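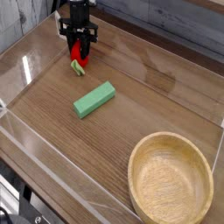 December 2025
Leena Harju

Home arms and what they are good for. Notes for the Griderska evening. Talk slowly, they said last time I gabbled.

Start with the question Lempi asked me in August, when we had the arm bolted down and were all very pleased with ourselves. She looked at it for a bit and said, so what will it do? I said pick things up. She said she could pick things up.

I still don't have a reply to that, and I've had the whole autumn. So this isn't a talk about how you should all build one. Some of you will anyway. I would like you to go in with lower hopes than I had.

What we have: one arm, black gripper with two fingers, a wooden table top, clear acrylic walls round it, and a few soft or round things to move about. Virura is the name of the project, Marites picked it, don't get into that story.

Money first, as it's what people ask in the break. We spent 2000 and I had told everyone it would be less. The arm was most of it. The walls cost more than I thought plastic could cost. Brackets, cable, screws, more screws. I am not counting the evenings.

(If somebody says you can do it cheaper: yes, you can. Ask them what theirs picks up.)

The walls. These were argued over for longer than anything else in the build. Rohani wanted no walls, on the grounds that a useful machine has to cope with an open bench. Fair point in principle. In practice round things roll, and I was tired of getting down on the floor. Clear acrylic because we wanted to see in from the side. The price of that is glare. You get a bright streak down the plastic wherever the light lands, and if you're using a camera to find things, it will find the streak too. I'd think about matt panels on one side if I did it again. I'd also think about not doing it again. 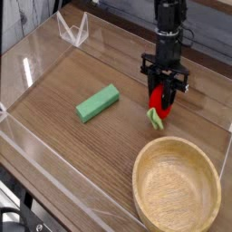
Wood was the other argument. We kept the wooden top for the plain reason that it was there. Grain looks nice to people. To software it is a lot of thin lines all going one way, and I've sat through two talks in this very room where the table was a smooth white sheet and the results were wonderful. Ask about the table. If you take one thing home tonight, when you see a clip of an arm doing something clever, look at what it is standing on and how far apart the objects are.

Ours are far apart as well, I should own up. A green block with clear space all round it is the kindest thing you can offer a gripper. Push the same block up against a wall, or under the lip of a bowl, and you have a different job, one we can't do with any regularity.

Next bit is on grasping. Keep it short.

Two fingers. People come up and ask why not five, like a hand, and the answer is that I can barely look after two. Two flat fingers will close on most things that are narrower than the gap. They like flat sides. They don't much like anything round, because you have to meet it at the widest point or it squirts out sideways. And soft things give, so the fingers shut further than you expected and the arm thinks it has missed. Elli spent an entire weekend on that and got it to stop dropping soft things, after which it started crushing the ones that weren't.

Thin things lying flat are hopeless. Don't let anybody tell you they've solved a coin on a table with a home build unless they do it in front of you, with your coin.

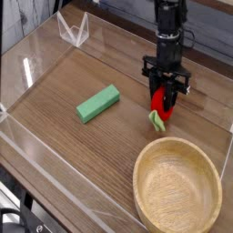 So, the test. I got fed up with us saying "it mostly works" and made everybody write it down. Marites kept the book. One line per try: what we asked for, what we got, who touched the table. That last column caused some bad feeling and I recommend it very highly. It is amazing how often a person leans in and nudges an object a little to the left and then reports that the robot did it.

163 tries in the book so far. I'm not going to put a success rate up on the screen. Reason being, we changed the rules partway through. At first a try counted if the thing left the table at all. Later it had to be lifted and put down where we said. Those are not the same number and if I add them together I'm doing what I complain about in others. If you want to see the book it is on the shelf under the window, Gulline sticker on the spine, please don't take it home.

What I will say is where the failures were. Going through the lines, the arm itself was hardly ever at fault. It goes where you send it. We sent it to the wrong place, or to the right place a bit too high. Height is the one to watch. You set it up on one evening, and someone bumps the table or tightens a bracket, and from then on every reach is slightly off and you spend an hour blaming the code.

Check the height first. Every session. Write the figure on tape and stick it on the table.

Cables: the loop at the wrist needs slack for the furthest twist, and then more. Ours was too tight to begin with. It pulled, the reading jumped, and we chased that for two weeks. I'm told this is a classic. I wish the people who told me so had said it in August.

(Drink of water. Look at the clock. If past half way, skip Cui.)

Cui is the little scheduler Rohani wrote. It decides which object goes first when there are several in reach. He's proud of it and he'll be sitting in the second row, so be fair. It does pick a sensible order. My doubt is whether the order matters on a table with so few things on it. He says it will matter when there are more. I say show me more. We've left it there, on good terms.
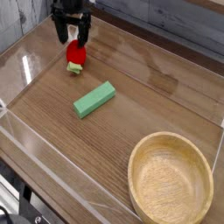 Gripper at the red piece, with the green block and the wooden bowl further forward.

Is it useful? The honest heading for this part of the talk would be "not yet", and I've heard "not yet" said about home robots for as long as I've been going to evenings like this one. The chore I had in mind when I started was clearing my own workbench. For that it would need to know a screw from a bit of swarf, get both out from under a rag, and not mind that the lamp has moved. We're moving blocks about inside a clear box. I would like people to hear how big the gap is between those and stop skipping over it with the word "eventually".

Against all that, fairly: I know much more than I did. I can read a data sheet now. Lempi, who started off asking what it was for, has turned into the best of us at setting the fingers, and comes in on nights when the rest of us don't. I'm not sure what that proves about robots.

If you're set on building:

Put the walls in early.
Buy the long cable.
Keep a book, and have the column for who touched the table.
Decide what counts before the first try and leave it alone.
Don't film anything until you've seen it work 5 times running with your hands in your pockets.

Questions. Somebody will ask about machine learning. Say we've tried a bit, it needed far more tries than Marites was willing to write down, and pass it to Elli, who is keener than me.

Somebody will ask if they can have a go. Yes, after, one at a time, long hair tied back, and they fill in their own line in the book.

Remember to give Rohani the adaptor back.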